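Ticket 1043 – Alarme incendie ancien atelier El Ouafi : alertes non transmises au central
Ouvert par : Latifa Bennani
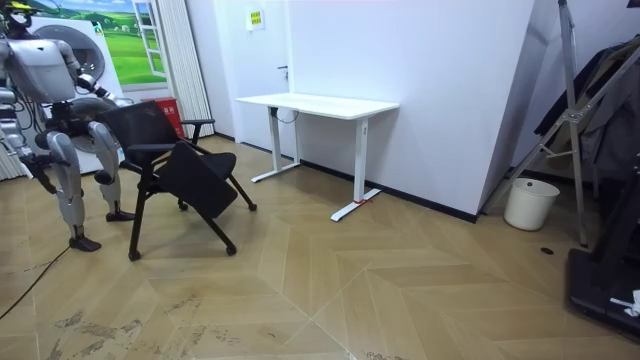 Résumé

Départ de feu dans la réserve du bâtiment B, ancienne filature. Détecteurs déclenchés sur place, sirène OK, mais aucune alerte reçue au central Closov. Les pompiers ont été appelés par une voisine. Réserve détruite, toiture touchée côté cour. La police demande les journaux de la centrale pour l'enquête (piste volontaire, un mineur entendu). Priorité haute.

2 partages · 0 commentaire public

Matériel

Centrale Gruda, transmetteur Akau en façade, ligne principale + secours GSM. Dernière visite en juin, rien de signalé au rapport.

Journal

5 février 2020, LB
Accès au local technique accordé par la police, pas à la réserve (scellés). Ne rien réinitialiser avant copie. Je répète : NE PAS faire de reset.

LB
Export fait sur clé. 137 événements en mémoire, le tri est pénible, l'horloge de la centrale retarde de 21 minutes. Donc toutes les heures à corriger avant envoi à l'enquêteur. Joindre une note sinon ils vont croire que le feu a pris avant l'intrusion.

Mbali Le Roux
Vu l'export. Zone 4 (réserve) passe en alarme, puis zone 5. Ordre de transmission bien parti de la centrale. Côté Akau : rien. Est-ce que le voyant ligne est allumé ?

LB
Voyant ligne éteint. Voyant secours orange fixe. Câble téléphone branché, pas de tonalité.

Mbali Le Roux
Orange fixe = carte SIM non enregistrée sur le réseau. Vérifier le contrat. Et demander à l'opérateur depuis quand la ligne est coupée.

LB
Réponse opérateur : ligne résiliée lors du changement de bail. Personne prévenu chez nous. SIM expirée aussi, je cherche la date exacte.

Mbali Le Roux
Et le test cyclique ? Closov aurait du voir l'absence de signal.

LB
Test cyclique désactivé sur leur fiche client. Ils ne savent pas dire par qui. Demandé l'historique par écrit.

Contournement

Nouvelle SIM posée, test manuel reçu au central. Deuxième test avec l'alim coupée : reçu aussi. Zones 4 et 5 isolées, câblage brûlé. Ronde de nuit maintenue par le propriétaire tant que la ligne n'est pas rétablie.

Reste à faire

- historique de la fiche Closov, relancer
- remise à l'heure de la centrale, seulement après feu vert de la police
- réactiver le test cyclique et attendre un cycle complet
- vérifer les autres sites qui ont changé de bail
- copie de l'export pour l'assureur, voir avec Mbali ce qu'on a le droit de donner

Statut : en attente tiers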